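Workshop notebook: the glaze that won't go glossy

September 2021
Posted by the upstairs glaze bench, Plalia Pottery Workshop

Search the notebook Go

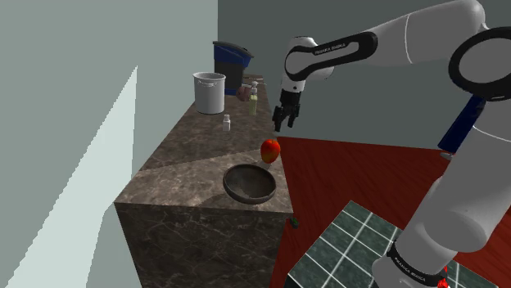 Bowl and apple on the stone-patterned counter.

Right, I've let this slide for far too long, so everything from the last two firings is going in one entry and you'll have to forgive the order. Most of it is about the iron glaze we've been calling Hunt, after the lane where the first batch of clay was dug. I still want a dark brown that breaks to something lighter on the edges and pools a bit in the bottom of a bowl. I have been after that for most of the summer and I'm closer than I was.

First firing. I put in 11 test tiles, all the same clay, all bisqued together, with the red iron oxide going up a little at a time. The bottom shelf came out lovely and the top shelf came out like dried mud. Same bucket, same brush, same number of coats! I moaned about it for a whole evening and then looked at the cones, and the top cone had barely bent while the bottom one was flat on its face. So that's the kiln and I owe the recipe an apology. The top element has been slow to glow for a while now (I wrote that down in the spring and then did nothing about it, well done me).

I've ordered a new element from Gistosov. They say October. Until then please keep anything you care about off the top shelf. Earthenware tests are fine up there, and so are the little drying stilts.

Second firing. I left the top shelf empty apart from one cone and slowed the last part of the climb right down. Then I held at the top for 47 minutes, which is longer than we usually bother with. What a difference. The tiles that were sulky and dry the first time have a proper skin on them now — still not what I'd call glossy, more like a conker you've had in your pocket for a week. Tile six is my favourite. Tile nine ran, and I've had to grind it off the shelf, and there's a scar on that shelf which I have covered with batt wash and am hoping we can all live with.

Notes on mixing, mostly for myself because I keep forgetting. Sieve it twice. I sieved once, got lazy, and there are specks all through the third tile where the iron hadn't broken up. Some of you will like the specks. I quite like the specks. But I'd want to get them on purpose. Also the bucket settles like concrete if it's left over a weekend, so I've stirred in a spoonful of bentonite (mixed dry with the other powders first, otherwise it goes to slimy lumps and you will be fishing them out with your fingers like I was).

The wax. We've changed to the Zirkanico wax resist and I'm in two minds. It brushes on beautifully and goes off quickly, but if you drip it where you don't want it there is no getting it back, you have to bisque the pot again. I dripped it on two foot rings and one perfectly good rim. The old stuff you could scrape. On the plus side the bottoms are very clean, and I've spent a lot less time with the grinding stone and the goggles steaming up.

Thickness matters far more with this glaze than with the white. I tried one dip, two dips, and one dip with a brushed coat over the inside only. One dip is thin and a bit rusty, more orange than brown. Two dips is rich but it's where the running starts, particularly on anything with a steep wall. The dip and brush was the winner on bowls. On mugs I'm not sure, since the join at the handle catches too much and goes nearly black. I need to try pouring the inside and dipping the outside quickly, upside down, with a count of two. If somebody has a spare mug or three they don't love, leave them on the glaze bench with a bit of tape on and I'll use them.

On shape, while I remember. The shallow bowls want a slightly rounder rim than I've been throwing. I keep pulling them up too sharp, and a sharp rim with this glaze goes very pale and feels scratchy on the lip. I went over the last few leather-hard ones with a strip of chamois and they're nicer to hold already. I threw them at 90 to a side before trimming (that's the calliper setting on the old brass pair, don't ask me what the units are) and they shrink to a decent cereal size. For fruit you'd want a good bit bigger, and I haven't the wrists for it this month.

Clay. There's 169 kilos in the back, counting the reclaim, and I'd like us to get through the reclaim first. It's been wedged and bagged and it throws well, a touch short if you push it wide. Please tie the bags. I found one open and had to spike it with a knitting needle and pour water in the holes, and it's only now coming round.

Still to do:
- ring Gistosov if there's no sign of the element
- mix a second small bucket with half the bentonite and see if it still settles
- try tile six's recipe on the white clay, because I'd expect it to go warmer but I've been wrong about that before
- vinegar test on the inside of tile six and leave it overnight with half a lemon face down
- new cones, we're down to the odd broken ones at the bottom of the tin

The vinegar test is the one I'm nervous about. There's a lot of iron in there and I don't want to be handing anybody a salad bowl until I've seen whether it changes colour. If it does then it's back to more silica and a fresh lot of tiles, and I'll grumble, and then I'll do it.

Oh, and the kiln log pencil has gone again. I've been writing the temperatures on the back of a seed packet, which is now taped inside the log at the right page — please leave it where it is until I've copied it up.

© Plalia Pottery Workshop | Contact us | Back to top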